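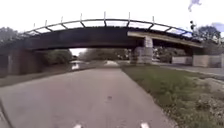 Kerkard Walk-Along Kit
Teach a path robot its route by driving it there yourself

Category: Outdoor teaching and teleoperation
Made by Puvley
Status: In stock, ships in 2 boxes

Overview

You know the route. Your robot does not, and it has no interest in your hand-drawn map. The Kerkard kit lets a person drive the robot along a route by remote control while it records the camera view, the steering and the speed together. Drive it a few times, hand the recordings to the training software, and the robot gets its first idea of how you would like it to behave on a towpath.

We built Kerkard for the kind of ground where a line on a map isn't much help: a paved path with canal on one side and grass on the other, heading under a road bridge. A person with a thumbstick handles that without thinking. Getting the same habits into a robot is mostly a matter of recording that person properly, and then putting up with what you learn about your own steering.

How a teaching run goes

Pair the handset and wait for the solid green light. Blinking green means it is still thinking about it.

Set the robot on the route and press Mark. Everything from here on counts, including the part where you go the wrong way around a bench.

Drive at the speed you want it to use later. If you crawl, it will crawl. If you drive like you are late for lunch, we would rather not be standing nearby.

Press Mark again at the end. Name the run something you will recognize on Monday. "test_final_new" is taken, by you, several times.

We suggest 14 runs for a new route, and 3 of them should be recoveries. For a recovery, stop recording, drive the robot a little off line toward the grass, start recording, and bring it back. Don't record the drifting part unless you want drifting. A robot that has only ever seen perfect driving has no opinion on what to do when things stop being perfect.

Please do not stage recoveries on the water side. The housing is splash resistant. A canal is more than a splash.

What the handset does

Two thumbsticks, one for speed and one for steering. They can be swapped in the menu for people who learned on something else and refuse to change. The trigger under your right finger is the dead-man switch: let go and the robot brakes. The left trigger drops a bookmark into the recording, handy for "gate here" or "please delete the next bit."

The screen shows the robot's forward view. The lens is wide, so straight edges bend toward the sides. Your path has not moved. Drivers adjust within a run or two, and the training software reads the same bent picture they do.

Bright sky and dark bridges

Outdoor light is rude to cameras. With a pale sky above a dark girder, you can expect the sky to go plain white while the camera tries to keep the path readable. We leave it that way on purpose, as very few routes go through the sky. If your route runs under something, teach it at more than one time of day. Early morning and late afternoon make a decent start.

In the box

Kerkard handset with neck strap
Receiver with mounting plate
Wide-angle forward camera
Cakby battery pack, good for 7 hours of handset time
Charging cable, longer than you expect
Printed quick guide, shorter than you would like

Not included: the robot, the path, good weather.

Works with

Any Puvley path base with the square accessory port. Older bases with the round port need the Türkmen adapter, sold separately. We know. The round port was our idea too.

Common questions

Can two people teach the same route?
Yes, and the results can be better for it. Agree beforehand on which side of the path you keep to. If one of you hugs the grass and the other doesn't, the robot may split the difference in ways that please neither.

Does it need a signal under bridges?
Recording happens on the robot, so the data is safe. The handset link is radio and wants a clear line to the receiver. Walk with the robot; don't wave at it from the far end. If the link drops, it brakes and waits for you.

Can I edit a run afterward?
You can trim the ends and cut at bookmarks. You can't smooth out the steering. We tried that feature in the office and the robots picked up a calm, confident way of missing corners.

Support and returns

Kits can be returned unused in the original boxes. Kits that have been in a canal can be returned too, but only to you.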